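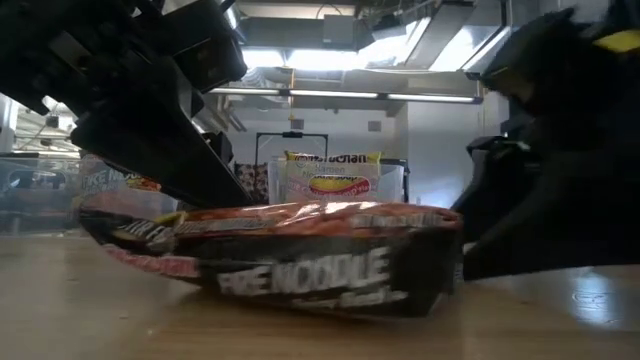 Hi all, replying to Yupin's question from Tuesday, and sorry for the ramble. I've had both teapots out in the kitchen and been comparing them properly. We do like a hot drink with our tea in this house (tea with tea, you know what I mean — a pot on the table while we eat), and with something like those Fire Noodle packets, the black ones with the big white lettering, you want a pot that holds enough for second and third cups! So size matters to me more than it might to you.

Yupin Thongsuk wrote:
> Has anyone bought the Drekura teapot set, the one with
> the four small cups? I'm after a present for my sister
> in December and can't decide between that and the
> Saengthong one. Is the bigger pot worth the extra? She
> mostly drinks green tea on her own but has people round
> at weekends.

I have the Drekura and my brother-in-law Nattawut lent me his Saengthong, so I can answer this one for once. The Drekura holds 1,000 ml to the brim, though you'd be daft to fill it that far because it dribbles down the spout. Stop a finger's width short and it pours beautifully. The lid has a little lug that catches under the rim, so it stays on when you tip it, and I wish every teapot had one.

The Saengthong is the prettier of the two by a mile. Lovely deep blue glaze, proper cane handle, and the cups are nice and thin at the lip. But it's small — two decent mugs and you're back at the kettle. The strainer is also fixed inside, so getting old leaves out is a job for a bottle brush.

On price, Zeston had the Drekura at 1,820 baht and the Saengthong at 2,930 when I looked, so Yupin, the bigger one is the cheaper one, unless they've changed it. Both come boxed. The Drekura box is plain brown card and you'd want to wrap it.

For your sister I'd go Drekura if the weekend visitors are regular. Chalerm, didn't you have the older version with the metal handle? Does it get too hot to hold?

Sunee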